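Support Ticket – Simulation and Hardware Evaluation Desk
Project: Bivau
Subject: Right arm gripper model drops vials during rack-to-holder transfer; left arm unaffected
Opened by: Hüsnü Kırmızıgül
Assigned to: Yannick Collet
Site: Skekcombe
Priority: Normal
Opened: 2023-03-05
Status: Resolved, with one item carried over

1. Summary of the request

The requester is comparing two end effectors in the Bivau bench simulation before either is ordered for the physical station. The left arm carries the slim finger tool. The right arm carries the larger gripper supplied as a model by Dratberg. Both are to complete the same task: remove a capped vial from the rack, carry it to the black holder, and release it upright.

The left arm completes the task. The right arm closes on the vial, lifts it clear of the rack, and loses it during the carry. The requester asks whether the fault lies in the gripper model, the controller settings, or the scene itself. A decision on the purchase is on hold until this is answered.

2. Information supplied by the requester

Trials per gripper: 40
Completed, left arm: 40
Completed, right arm: 12
Controller: Alhassan position controller, same build for both arms
Changes since last known good result: the right gripper model was replaced with the current Dratberg release. No other change is recorded.

The requester notes that the failures do not depend on which vial is selected, and that cap color makes no difference. The vial generally rotates between the fingers before it falls. No collision warning is written to the log.

3. Initial response (Collet)

Thank you for the report. Please do not adjust friction values in the scene file while this ticket is open. Earlier requests of this type were prolonged by local edits that were not recorded, and the comparison is only valid if both grippers are tested against the same vial properties.

Please provide the following:

The complete scene file, including the vial and rack definitions.
The controller log for one completed carry and one failed carry on the right arm.
The release notes received with the gripper model.
A still of both arms at the home position, taken from the observer camera.

4. Requester reply (Kırmızıgül)

The files have been placed in the project folder. The still is attached at the end of this ticket. The release notes consist of a single page and mention only a revised fingertip shape and a corrected mass for the gripper body. I confirm that friction has not been edited.

For completeness, I repeated the right arm trial at half speed. The vial still rotated, although it took longer to fall. I do not believe that speed is the primary cause.

5. Troubleshooting log

Step 1. Scene file loaded at the support desk without modification. Fault reproduced on the first attempt. The vial tilts shortly after leaving the rack and drops before the arm reaches the holder.

Step 2. Vial properties reviewed. Mass, friction, and contact settings are identical for every vial and apply equally to both arms. The scene is therefore not treating one gripper differently from the other. No action taken.

Step 3. Mounting reviewed. Both arms stand on the common crossbar, and their base transforms agree with the drawing. A small base error would have moved the grasp point on the vial, so this was checked before the gripper. No fault found.

Step 4. Tool center point reviewed. The left tool is correct. On the right arm, the tool center point still carries the value used for the previous gripper release. With the revised fingertip, the fingers now close on the vial above the intended height, near the cap. The grasp is valid at the moment of closing, and this is the reason the log shows no warning.

Step 5. Tool center point corrected and the trial repeated. The vial is now held on the body. Rotation is reduced but still present. Several trials completed that would previously have failed. The fault is partly resolved.

Step 6. Closing force reviewed. The controller log shows the right gripper reaching 80 percent of its commanded force and remaining there. The left tool reaches its commanded value. The difference was traced to a force limit in the right arm profile, which was written for the earlier gripper and was not removed when the model was replaced.

Step 7. Force limit removed from the right arm profile. Trial repeated with the corrected tool center point. The vial remains upright through the carry and is released into the holder.

Step 8. Each correction tested alone. With only the force limit removed, the vial is held firmly but too high, and it strikes the side of the holder on release. With only the tool center point corrected, the vial continues to rotate. Both corrections are required.

Step 9. Full series repeated on the right arm with both corrections in place. All 40 trials completed.

6. Findings

The fault was caused by two settings left over from the earlier gripper release. Neither is a defect in the Dratberg model or in the Alhassan controller. The original right arm results should be withdrawn from the comparison and replaced with the series recorded under Step 9.

The support desk takes no position on which gripper should be purchased. It may be useful to the requester, however, that the two tools now perform equally on this task and differ mainly in the room they need. The right gripper is considerably bulkier. It needs more clearance when working between neighboring vials, and the approach path had to be kept steeper for that reason. If the physical rack at Skekcombe is to be more tightly spaced than the simulated one, a further series is advised.

7. Instructions to the requester

Replace the right arm profile with the version saved in the project folder.
Reload the scene fully. A reset of the arms alone does not refresh the tool center point.
Run one carry on each arm and confirm that both reach their commanded closing force.
Mark the earlier right arm series as superseded. Do not delete it.
When a gripper model is next replaced, review the tool center point and the force limit before any results are recorded.

8. Requester confirmation (Kırmızıgül)

The new profile has been installed and both arms complete the carry. I have marked the earlier series as superseded. I would ask that the ticket remain open on one point: the observer camera places part of the right forearm in line with the papers on the back wall, and the same view will be used for the vision trials planned for August. A clearer background behind the right arm would be preferred.

9. Closing note (Collet)

The gripper fault is closed. The camera request has been entered as a separate item under Bivau and will be handled by the group responsible for the scene files. Two options will be put forward – moving the observer camera, or removing the sheets from the wall – and the requester will be asked to choose between them before the vision trials are scheduled. Correspondence on that item should not be added to this ticket.

Attachment 1 of 1
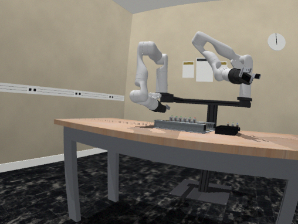 Bivau bench simulation, observer camera: both arms raised, grippers empty, vials in the rack and the black holder.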